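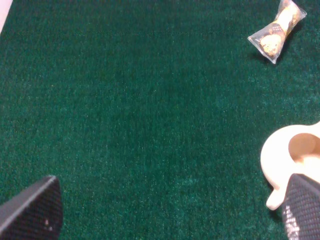

Kudo is a small two-fingered robot arm built in a shared workshop in Tramosthorpe. It was designed to pick up ordinary household items from a floor or low surface, and is known among its builders for the use of carpet as its main working surface. The arm is not sold. The parts list and drawings are passed between workshops on request, and a second arm has been built from them in Messtead.

Background

The workshop in Tramosthorpe had been used mainly for bicycle repair and woodwork before the arm was begun. The first version was a kit arm with a single-jaw clamp, bought second-hand and found to be too weak to lift a full cup. Only the base plate and two of the motors were kept. Work on the present design started in October, and the arm first moved under its own control early the following year.

The name comes from a label on the box in which the early parts were stored. An earlier working name, Drurnitz, was dropped for the arm but is still used for the control program.

Design

The arm has six joints and is driven by hobby motors of the kind used in large model aircraft. It weighs 3 kilograms without its base. The frame is made from printed parts and aluminium tube, and 163 screws are used in a complete build, most of them in the shoulder. The cables run outside the tube, as the first attempt to route them inside led to repeated breaks at the elbow.

Power comes from a bench supply. A push-button stop is wired between the supply and the motors, so that the arm goes limp when the button is pressed. Builders are advised to place a cushion under the elbow before testing this.

Gripper

The gripper has two black fingers which face each other and taper towards blunt tips. The gripping surfaces carry a fine mesh texture. Smooth pads were used at first, but glazed and plastic items slid out of them during the lift. The mesh holds better, although it picks up lint and has to be brushed clean.

The opening between the fingers can be changed in the control program. A wide opening is used while the arm approaches an item, and the fingers are closed slowly once the motors report that the wrist has stopped moving. The closing speed is set separately for each kind of item.

Camera

A small camera is fixed at the wrist and looks out over the fingers. It moves with the gripper, which keeps both fingertips in view at all times and makes it easier to judge their distance from an item. The drawback is that anything to the side of the hand is often only partly seen, and a handle may be hidden behind a finger at the moment it is needed. The Messtead arm has the same mounting — an overhead camera was tried there and given up when the arm kept blocking it.

Practice surface

Practice takes place on short-pile dark green carpet. A bare bench top was found unsuitable, as light items skidded away when a finger touched them and the glare confused the camera. Carpet also does less harm to fingertips that are driven too low.

Items are chosen for their differing shapes and surfaces. A cream ceramic mug is one of them: it is rigid and glossy, and can be taken by the rim or by the handle. A baked snack in a clear, crinkled wrapper presents other problems. The plastic throws bright highlights, and too firm a grip will crush what is inside. The two are set well apart on the carpet so that the hand can reach one without brushing the other.

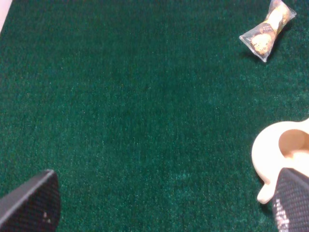 Control and recording

The arm is guided by hand during practice, using a smaller copy of itself with no motors in the fingers. The movements are stored together with the pictures from the wrist. The Tramosthorpe workshop has kept 1411 such recordings, each lasting up to 25 seconds. Recordings in which the arm was knocked or the supply failed are deleted.

The Drurnitz program runs on an old desktop computer. It can replay a stored movement, but does not yet correct for an item that has been put down in a different place — work on this is shared between the two workshops.

Known faults

The wrist joint develops play after long use and must be tightened. The screws nearest the gripper work loose unless thread lock is applied. In the Messtead build the base plate was cut from thinner sheet, and it flexes when the arm is fully stretched out.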